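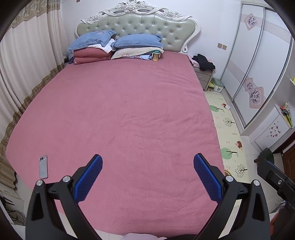
# Clenano Household Objects, Student Release

Clenano is a course project of the Robotics Practicum at Santoso Technical College. It consists of demonstrations in which students pick up, move and sort common household objects with hand-held grippers. The release is intended for coursework and for small experiments in imitation learning.

## Contents

| Item | Value |
|---|---|
| Episodes | 1031 |
| Object entries in the catalog | 126 |
| Text annotations | 2649 |
| Episodes held out for grading | 40 |

The held-out episodes are part of the total and are listed in `splits/grading.txt`. They may not be used for training by enrolled students.

## Collection

Sessions take place in furnished homes. Beds, tables and floors all serve as work surfaces. Furniture stays where it is, and bedding or clothing already in the room may remain in view. Each session begins with a short recording of the surface before the task objects are set out.

Bed sessions are stored under `surface/bed`. A soft sheet wrinkles and gives under the fingers, so grasp height is annotated separately for this group. Objects range from stiff cartons to bottles, snack packets and drawstring pouches, and they may touch or overlap one another at the start of an episode.
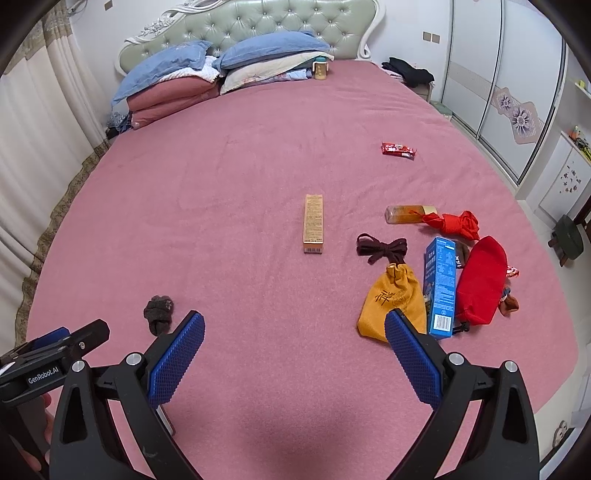
A comment returned with the December review asked that pouches and knotted cloth be scored apart from boxes, on the grounds that a grasp on fabric can look sound and still slip when lifted. The course staff accepted the request. The field `material_group` now takes the values `rigid`, `soft` and `mixed`, and results must be reported for each.

## Annotation

Every episode carries a task sentence in plain English, a start and end time for each grasp, and an outcome label. Two students label each episode independently. Disagreements go to the section instructor, whose decision is recorded in `labels/resolved.csv`.

Printed text on packaging is not transcribed. Object names in the catalog are generic ("carton," "pouch") and should not be read as product identifications.

## Known limitations

- Wide-angle views bend straight edges, most strongly near the border. Calibration files are supplied per camera.
- The fingers hide part of the object during most grasps.
- Clear bottles are underrepresented among table sessions.

## Use and access

Files are hosted on the department server, Dedance. Loading scripts are kept in the `jiten` folder and require no installation beyond the course environment. Homes, residents and participants must not be identified from the recordings. Requests for removal are handled by the course office.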